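# Candle run stopped at 131

I left the simulation going over lunch in May and came back to a pile of failed episodes. 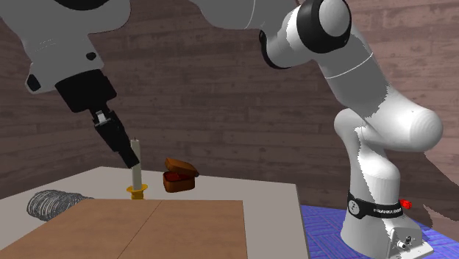 The job was 471 pick attempts, all in the Virkwood room. Up to run 131 things went well enough. After that, nearly every attempt ended with the arm locked in a joint limit error and the log filling with the same line.

I blamed the planner first, and lost two evenings to it. The fault was in my own reset script. When an episode ended early, the script put the props back but left the arm's last joint target in the queue. The next episode began by chasing that old target, pushed through the table top, and the physics engine threw everything apart. One bad reset then spoiled the next, and so on.

The fix is 4 lines. I clear the queue before the props go back, wait for the arm to report that it's home, and refuse to start if it doesn't.

What bothers me is that Bokik, my wrapper for the real arm, used the same reset code. The speed limits might have caught it. I don't want to find out, so I've pulled that version and the real arm stays off until the full set has run clean.

Next job is the Messina room, with the same checks switched on.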